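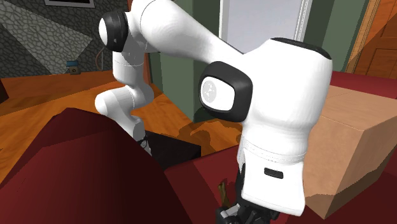 Ruden Home Arm Kit, two-finger version

£2,399 assembled, or £1,907 if you fancy doing the bolting together yourself

In stock. Collection from the Pisora shared workshop, or delivery by two people and a trolley.

The Ruden is a full-sized white arm with a black two-finger gripper, sold to people who have a spare corner and an understanding household. It started as a bench project at Pisora, where Giorgia Grasso wanted something to hand her the pliers. It now hands her the pliers, usually the right way round.

You build the base first, then the lower links, then the long upper link, then the wrist. Allow 4 evenings. The manual says two, but the manual was written by Giorgia, who doesn't have to look for the hex keys.

What comes in the box
Arm links and joint housings
Two-finger gripper with mounting hardware
Prumex control unit and power lead
Base plate and 8 floor bolts
Room simulator on a memory stick
Printed manual, with corrections

About the simulator
Please use it. You lay out your own room, sofa and all, and run the arm there before you let it loose on the real one. It will happily swing past a red sofa and a cardboard box all afternoon, and a mistake costs you nothing. The furniture comes out a bit angular. Soft furnishings are on the list for April.

Will it fit?
Measure the floor, then measure the reach, then measure the doorway you plan to get it through. Rented flats: ask before you drill.

Okafor finger pads
Sold separately. They fit straight over the standard fingers and help with thin things such as pencils and dowels. They don't help with cats.

Returns
Unbuilt kits can come back within the month. Half-built kits can come to the workshop, where somebody will finish them with you and try not to sigh.

Page updated March 25, 2025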